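Nov 16, 2022

## The drinks corner is open again, and it has a drawer

If you've walked past the ground floor of the Paiva building this week you'll have noticed the lights are back on at Mukis. I went over on my lunch break, fully intending to stay five minutes, and came back to my desk half an hour later with two drinks and a page of notes. So you're getting a news item out of it!

The short version: the drinks corner closed in October so the old fridge could go, and it's now serving again with a new fridge, a lit-up drinks panel and a slightly longer day. Doors open at 10 and close at 6, weekdays only for now.

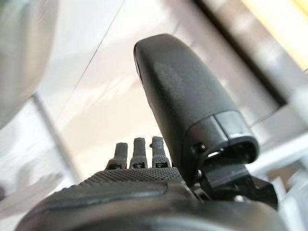
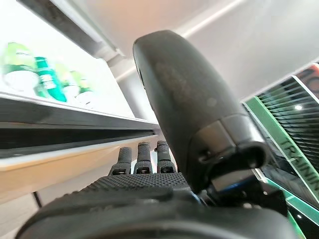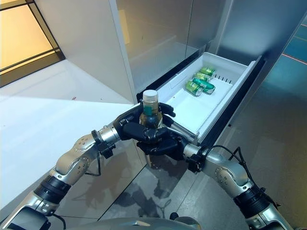 Bohdana Stasiv, who runs the corner, told me the old fridge had been on its way out since spring. It was a glass-door thing from the previous tenant and it hummed so loudly you could hear it from the elevators (I thought that noise was the elevators). She wanted pull-out drawers this time. Cans go in on their sides, bottles get their own space, and you can see what's there by looking down into it. I'm five foot two and spent three years asking strangers to reach the top shelf for me, so you can guess how I feel about drawers.

The list is at 14 drinks. Zoltach is still the supplier, and most of what you remember is still here: the plain sparkling water, the lemon one, the ginger one that makes your eyes water. The cloudy apple is gone. I asked about that one twice and got the same answer both times, which was that hardly anyone bought it except me. There's a cold tea I hadn't tried before, unsweetened and pretty strong, and I liked it a lot more than I expected to. I'd have it again over the ginger, and I say that as a loyal ginger person.

Prices haven't moved, apart from the deposit. You now pay 35 cents extra on every can or bottle and get it back when you return the empty to the counter. Bring it back the same day or next month, it makes no difference, but it does have to be one of theirs. They can't take the empties you've been collecting under your desk from the place across the street – I'm looking at the second floor here.

Shahla Shokri from Mistiretti, the company that handled the refit, was around while I was there, checking how the drawers were closing. She said the job ran a week over, mostly over an electrical outlet that was on the plan and wasn't on the wall. The drawers are meant to be pushed until you feel them catch. Give them a proper shove, she said, they can take it, and a drawer left open a finger's width overnight is how you end up with a warm Thursday.

I also asked how busy it's been. On Monday, the first day back, they sold 165 drinks, and Bohdana had to restock in the middle of the afternoon. Before the closure a number like that would have been a good two days' worth. Some of it was surely people coming in for a look (guilty), and she isn't ordering more on the strength of one day, but she did seem pleased.

A few smaller things I wrote down and don't want to lose:

- Cards and cash are both fine. The old punch cards still count, so dig yours out.
- Restocking happens first thing in the morning. If you like your drink really cold, go after eleven.
- Nothing hot yet. The kettle is waiting on that same outlet.
- If you want something added to the list, there's a notebook at the counter. I've written "cloudy apple" in it and would be grateful for some company on that page.

The two high tables are still in storage and should come back before the end of the month, together with the stools. Until then it's standing room, or you can do what I did and carry your tea out to the bench by the side door, where the sun comes round a little after one.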